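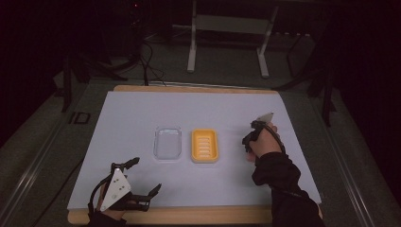 Readers of this blog will know that the Mavau sample library has been in preparation since the spring. The second volume was completed in September and contains 48 drum loops, together with 18 bass patterns recorded by Viktória Szekeres at the Fekete rehearsal rooms. All of the material is supplied as 24-bit WAV files, with the key and tempo given in each file name.

Several correspondents asked why the first volume did not include separate stems. The loops had been mixed in stereo at an early stage and the individual tracks were not kept. For the second volume, each loop is accompanied by its kick, snare and cymbal parts, and these may be muted or replaced as the user wishes.

The slower loops, between 70 and 90 beats per minute, were played by Borghild Hovland on a small kit with the front head removed. Her timing sits a little behind the beat. I have left it as it was played, and users who prefer a strict grid will need to correct it in their own software. The faster loops were programmed on a Joltex sequencer and then passed through a spring reverb at a low level.

I should record one fault. In the folder named Trelteso, 2 files were exported at the wrong sample rate and will sound slightly sharp against the rest. Corrected copies have been placed in the download folder under the same names. Those who obtained the library before the change are asked to fetch that folder again.

The licence is the same as before. The loops may be used in commercial releases without further payment, but they may not be resold as loops, whether altered or unaltered. Questions on this point may be sent by e-mail, and I try to reply to them in the evening.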